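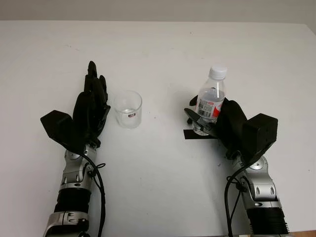 1/ Hard water and kettles, part two. Our Doltis bore supply tests at 727 mg/L total dissolved solids, and the scale colour changed again in November.

2/ Descaled with 50 g of citric acid per litre, left for 18 minutes. Residue on the element was grey, so I suspect magnesium - the lab sheet only lists calcium.

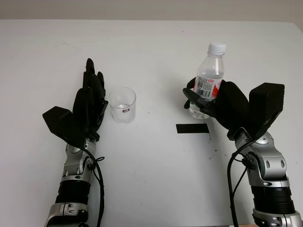

3/ Second soak took off the rest. Vinegar at the same dilution left a ring at the fill line and a smell that lasted 4 boils.

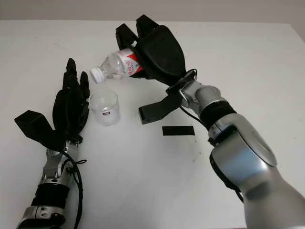

Shao asks whether a softener upstream would fix it. It would, but it adds sodium to the drinking tap.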